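Putting Away Large Cookware in a Shared Kitchen
Project report, Household Systems II
Stamatia Sfakianakis, Keith Garside, Melina Andreadis
Supervisor: Areti Lazaridis
December 9, 2008

1. Background

The ground floor kitchen at Levchenko House is shared by 40 residents. It has one long counter, two sinks, a drying rack made for plates, and a set of open Rekov shelves on the back wall. Plates and mugs are put away fairly well. Large items are not. Pots, mixing bowls and serving bowls do not fit the rack, so they are left on the counter and the next person has to move them before cooking.

Our project asked two questions. Where do large items end up after washing, and does a marked place on the counter, with a cloth, make it more likely that they get back to the shelf?

An earlier group worked on the same kitchen in May and made new shelf labels. Most of the labels had come off by the time we started. We used their floor plan but measured the shelves again, as one of them had been moved up a slot.

2. Method

We ran the study in two periods of 11 days each. In the first period we changed nothing. In the second we laid a cotton cloth on the counter between the sinks and the shelves and asked residents to use it for anything too big for the rack. A note on the wall said to put items away before the next meal.

One of us visited the kitchen after lunch and again after dinner. At each visit we wrote down every large item on the counter and whether it was blocking the cooking area. An item that was still there at the next visit was written down again. This means the totals are sightings of items, and one pot left out for two days adds several to the count.

We defined a large item as anything that would not stand in the plate rack. Eirini Alexiou, who runs the building, let us know when the kitchen was booked for events so that we could skip those visits.

We also tried out different ways of setting items down on the cloth. Flat upside down is the usual way, but it hides what is underneath and a deep pot takes up a lot of room. We tried upright, upside down, and tipped over to one side, with smaller bowls placed next to the larger ones.
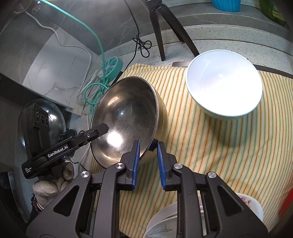

Figure 1. Metal vessel tipped on its side, with a white bowl upright next to it.

With a vessel on its side you can look into it without picking it up. Residents we spoke to liked this, mainly for checking whether something needed to be washed again. The drawback is that round items can roll. A fold in the cloth is enough to stop a small bowl, but we would not trust it with something heavy near the edge of the counter.

3. The cloth

We started with a thin Vuletti dish towel. It was too small for more than one pot and slid on the counter when items were pulled toward the shelf. We replaced it with a larger striped cloth. The larger cloth wrinkled but people kept using it. Keith washed it twice during the second period, and on both days the kitchen was without a cloth for several hours. Both times, items were left by the stove again. A second cloth would have solved this, and we should have bought two at the start.

The stripes were useful in a way we had not planned. Since they run lengthwise, we could ask people to keep items in line with them, and this left a clear strip of counter at the front. 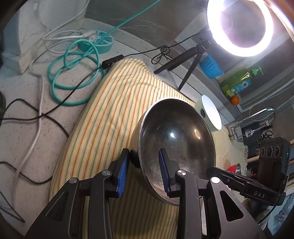
Figure 2. Deep metal vessel on the striped cloth, with a pale green bowl behind its rim.

Depth matters more than width when a vessel is tipped. A deep one needs free space behind it, and smaller bowls are best placed at the back where they are not knocked when the large one is lifted. Handles should point away from the walkway.

4. Results

In the first period we recorded 484 sightings of large items on the counter. In the second period we recorded 397. Items blocking the cooking area dropped more clearly than the total did, but we changed how we judged "blocking" after the third visit, so we do not give a figure for it.

The pots improved most. Serving bowls hardly changed. Their shelf is the top one, and several residents told Melina that they cannot reach it without the step stool, which is kept in the Urach room down the hall.

5. Problems

The two periods were not equal. More residents were away during the second one, and we cannot say how much of the drop comes from that. The note on the wall may also have had an effect apart from the cloth. A better design would have used the note alone for one period and added the cloth later.

6. Recommendations

Keep a cloth on the counter and have a second one for wash days.
Move the serving bowls to the middle shelf and put the baking pans on top.
Keep the step stool in the kitchen.
Replace the paper shelf labels with painted ones.

The shelf measurements and the visit sheets are in the appendix.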